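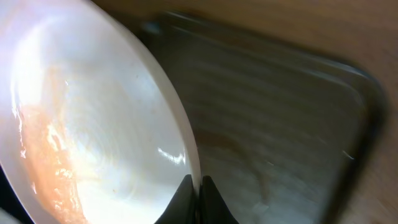
Home | Syllabus | Notes | Labs | Forum

Notes 6: Grasp checking from the wrist camera
Instructor: Paora Tautahi. Lab questions: Lộc Cù

Last week we planned the approach to a rim. Today we ask how the software knows that it holds the rim.

1. Glare. A glossy white bowl gives saturated pixels, and depth is often missing there. Do not fill these holes with the mean value. Mark them as unknown and let the planner treat them as unknown.

2. Reflections. A dark shiny tray returns the pattern of whatever is near it. Our first segmenter took wood grain reflected in a tray for the table itself, and the height estimate became wrong. In the Kanorar set we labeled 1319 frames by hand, and 166 of them had this mistake.

3. Residue. Food left on the inner wall changes the color but very little the shape. A color threshold alone will cut the bowl in two parts. Use the edge of the rim first, then color.

4. Finger position. For a rim grasp, one finger is inside and one is outside. Check that the rim passes between the fingertips, then compare the gripper width with the expected thickness. If the two checks do not agree, stop the lift and go back to the state APPROACH.

Exercise: write the function rim_between_fingers() and run it on the Leltunier logs. Report also the frames where it returns "unknown". Bring your results in September.

Related notes
Notes 5: Approach planning for thin edges
Notes 7: Force limits during lift
Lab sheet: Reading the Ngô log format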